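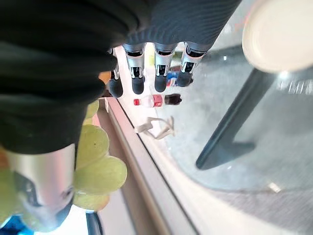
# Two Hands, One Bunch of Grapes

A humanoid robot can now be had on a subscription, like razors or cheese. The one Tratov is offering is called the Brekora. It costs 2,105 a month, hands included, and the brochure promises "a helpful presence at the table". I have had uncles who offered the same thing at no charge.

I don't want to be unkind about it. The hands are a fine piece of work. The metal is handsomely made, the fingertips are rubbery and dark, and they are set out in a row much as ours are. If Tratov sold the hands alone, to be kept on a shelf and admired, I would be tempted.

What they are selling, though, is tidying. Fruit, drinks, toys, the ordinary litter of a low table at the end of an afternoon. That is a harder thing to sell, as most of us already own a pair of hands that can do it and would like to be excused.
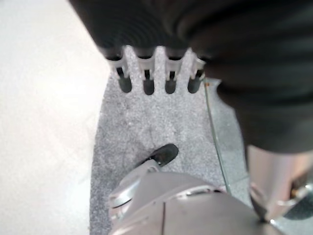

**Azucena Gallegos**
*Household columnist, Cultside*

The brochure has a page on fingertips that I read with real pleasure. It claims 4,000 hours of testing on soft goods, a phrase that seems to cover both plums and socks. It says less about what happens when the two hands want the same bit of table, and that was the first thing I wondered. People sort this out as toddlers, mostly by crying.

Then there is the question of where it goes. A humanoid needs room to stand and room to reach, and a clear patch behind it for whoever is nervous. My sitting room has a sofa in that patch. Albane Lebrun, who handles the home trials at Tratov, told me by email that customers "tend to rearrange". I'm sure they do. I rearranged for a piano once, and I still can't play it.
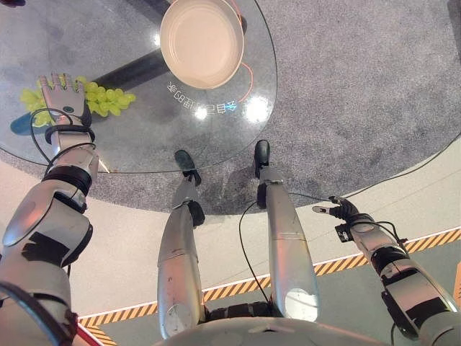 The rival here is Nazari, whose service is cheaper and has no legs at all – one arm that clamps to the worktop, on a two-week trial. It won't come to you. You have to carry the mess over to it, which sounds absurd until you remember the dishwasher.

I would still take the Brekora, if someone else were paying. Legs matter in a house with more than one table. But I'd want the contract to run by the month, and the small print at present asks for a full year from September, with a charge of 100 for each visit if it needs adjusting. For that money I could simply buy fewer grapes.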